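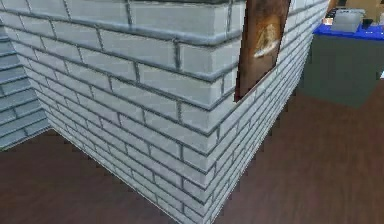
Stirnau Room Simulator: Setup Guide

Section 6. Setting up the Stonano arm in a furnished room

This section covers loading a room, placing the simulated Stonano arm in it, and setting the viewpoint. It applies to all rooms in the Lemham set, including the ones with interior brick walls. Install the simulator and the robot model first (Section 2).

Before you start

Close any other session that is using the same project folder. Two sessions writing to one folder will overwrite each other's settings.

Check that the room file and the robot file use the same length unit. The Lemham rooms are in meters. A robot file in millimeters will load without an error, but the arm will be far too large for the room.

6.1 Loading the room

1. Open the project and select Room, then Load.
2. Choose the room file and wait for the status line to read Ready. Large rooms may show bare walls for a while before the surface textures appear.
3. Select Room, then Physics Check. Walls, floor and cabinets must be listed as Fixed. Small items on top of furniture should be listed as Free.
4. If a wall is listed as Visual Only, select it and turn on Collision. Save the room under a new name.

CAUTION: A wall set to Visual Only does not stop the arm. Motion tests run in that state will pass when they should fail, and the results must be thrown out.

6.2 Placing the robot base

1. Select Robot, then Place. The base marker appears at the room origin.
2. Drag the marker to the work surface you plan to use. Keep it on the same side of any interior wall as that surface.
3. Turn on Show Reach. Move the base until the whole reach outline is clear of brick corners, door openings and wall-mounted items such as framed pictures.
4. Turn the base so that joint 1, at zero, points toward the work surface.
5. Press Drop to Surface, then Lock Base.

Note: Framed pictures stand out a little from the wall and have their own collision shape. They are easy to miss in the plan view. Use the side view for this check.

6.3 Setting the viewpoint

The viewpoint is stored with the room and not with the robot. When you move the base, the viewpoint stays where it was, and a wall can end up between it and the arm.

1. Select View, then Edit.
2. Set the starting height and tilt. A downward tilt of 25 degrees suits most tabletop work.
3. Turn on Sight Line. A line is drawn from the viewpoint to the robot base. Green means clear. Red means something solid is in the way.
4. If the line is red, move the viewpoint sideways past the nearest wall corner and look again. Raising it will not always help, and a steep view from just above a wall fills most of the picture with brick.
5. Run the arm through its full sweep at low speed. The gripper should stay in view the whole time.
6. Press Save View.

CAUTION: Do not hide a wall to get a clear sight line. Hiding it also removes its shadows, and pictures from that session will not match those from other sessions in the same room.

6.4 Rendering settings

Set Samples to 196 for recorded runs. Lower values are fine while you are placing things, but thin detail such as mortar lines and picture edges may look soft or stepped. Leave Lighting on Even unless the task sheet says otherwise.

6.5 Test run

1. Load the task and set Repeat to 6.
2. Start the run with recording on.
3. Open the first and last recordings. Look for the arm, the gripper and the target object in both.
4. If the arm is missing from both, go back to 6.3. If it shows in the first only, check that Lock Base is on.

Messages you may see

"Base inside solid": The base overlaps a wall or cabinet. Unlock it, move it clear and repeat steps 5 and 6.2.3.

"Sight line blocked": The viewpoint was saved while the line was red. The simulator allows this. Repeat 6.3.

"Free object asleep": The object has come to rest and is not being calculated. No action needed.

Section revised 21/07/2021 by Edvin Viklund. Checked by Folke Rønning, Haugland.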